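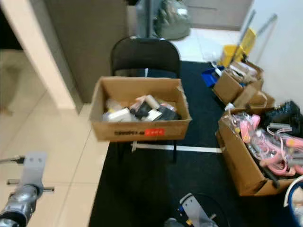 How do you stop boxes of small bits turning into a lucky dip?

Give every box one job, and write that job on the side you'll be looking at. I used to write on the lids, which is daft once the flaps are folded back. Anything that doesn't match the word goes in a separate box marked "strays", and I empty that one before I go to bed.

My own weakness is packets inside packets. I bought a set of Aveck zip bags in September (the medium ones, the small are useless) and now each sort of thing gets one clear bag and a strip of masking tape with a name on it. Wrappers go straight in the bin! If you leave them in, the box looks full and you go and fetch another one, and then you've got two half-full boxes and nowhere to put your feet.

Another thing I swear by is putting a box up on a chair while you sort it. My back is so much happier.
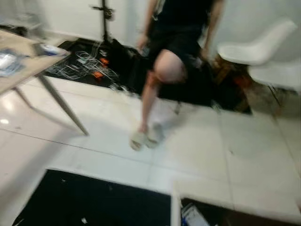 What's the best way to keep cables from knotting together?

Coil each one loosely in its own natural curve and fasten it with a hook-and-loop tie, then store the coils standing up side by side. I label both ends of the long ones. Please don't wind them tight round your elbow, I ruined a good Rieger extension lead that way and I'm still cross with myself.

Do your cables before anything else if people are walking through, and push spare chairs back to the wall so you've got a clear path with your arms full.

Then there's the table, where everything ends up. I set the timer for 5 minutes and only take off one kind of thing: chargers and plugs first, then papers, then bottles and cans. It feels slow, but you get a bare corner quite quickly, and a bare corner is very cheering. Medicine boxes go back in the cupboard the minute you spot them.

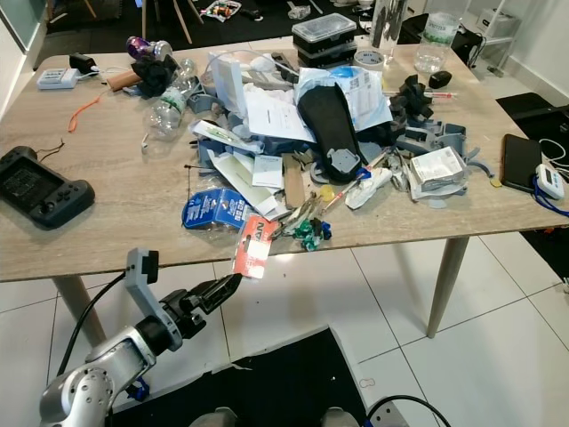 Cluttered tabletop: chargers, papers, a water bottle and plenty of grey printed parts.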